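Week 7 handout – Can machines do chores yet?
Instructor: Kirsten Wong. Lab section: Didier Langlois, room 40

Short answer: some, in pieces. Today – handwork. Sewing, tying, folding, bagging. Suturing is our main case becuase it's sewing with strict rules.

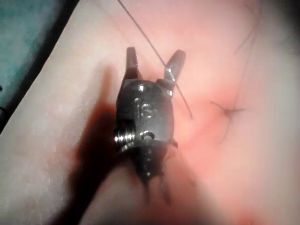

Fig. 1. Open jaws over the pad, thread passing behind, one tied stitch to the right.

Break the job down before you judge it. Grab thread, pull, wrap, tie, trim. Each one is a seperate skill. Compare the Samudden shirt folder from week 5: one motion, same shirt, fine. New shirt, jam.

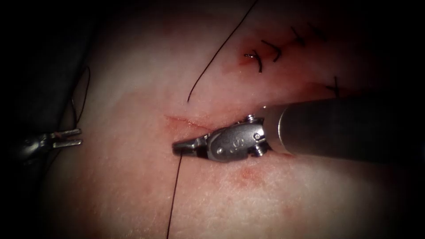

Soft stuff is the hard part. Thread, cloth, dough, trash bags – all change shape when touched. Rigid parts on a jig were solved long ago.

Two arms or one? Try tying a shoe one-handed. Then read D'Amico, ch. 2, on holding vs. doing. 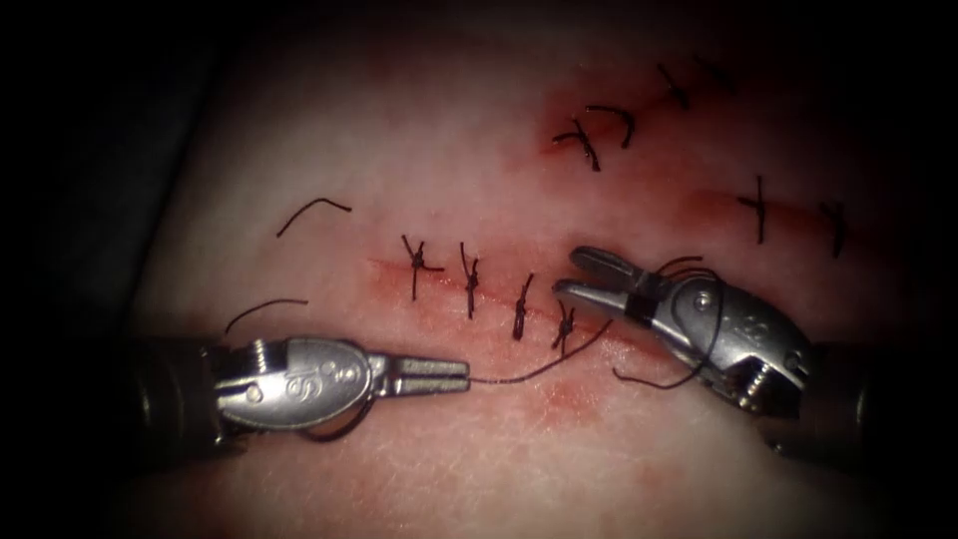

Who is driving? Always ask. Person at the controls, or software? A good demo doesn't tell you. Write "unknown" if the source won't say.
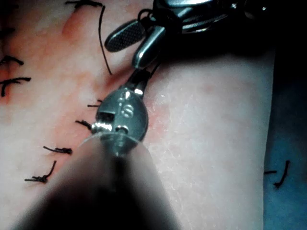
Checking the work = its own chore. Spacing, loose ends, tension. Same for hems in the Gretix reading.

For next time: pick one chore at home, list the steps, mark the one a machine would fail first. One page, bring a printout.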